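Home | News | Business | Food | Events

Gotutley shop adds a kitchen table section

May | By the Zomberg newsroom | 9 comments | 410 shares

Vutis, the housewares shop in Gotutley, has opened a new section for small kitchen goods, with utensil holders, table linens and cooking tools set out together for the first time. The section takes up the front of the store, where garden supplies used to be.

The shop says the change follows a steady rise in sales to renters and students furnishing a first kitchen. Many of them were buying a holder in one aisle and then walking to the back of the store for spoons and spatulas. Both are now on the same shelves, along with chopsticks and printed tablecloths.

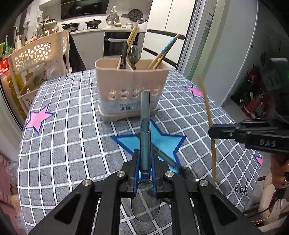
Plastic utensil caddies with a base tray have been the best seller so far. Vutis ordered 400 of them in the spring and has placed a second order for delivery before the fall term. Buyers mostly pair them with wooden spatulas and light plastic spoons, and star-pattern tablecloths are also selling well, according to the store.

The work was done by Ismail, a local shopfitting firm, which also put in new lighting and widened the entrance. The section covers some 3000 square feet, including a corner for returned and discounted items.

Caddies bought at the store can be exchanged within a month if they do not fit a drawer or counter, as long as the barcode label is still attached. Opened packs of chopsticks cannot be returned.

The store opens at 9 a.m. and parking behind the building is free for customers. Vutis also plans to add baking tins and food storage boxes to the section later in the year. Prices for those items have not been set.

Share | Print | Next story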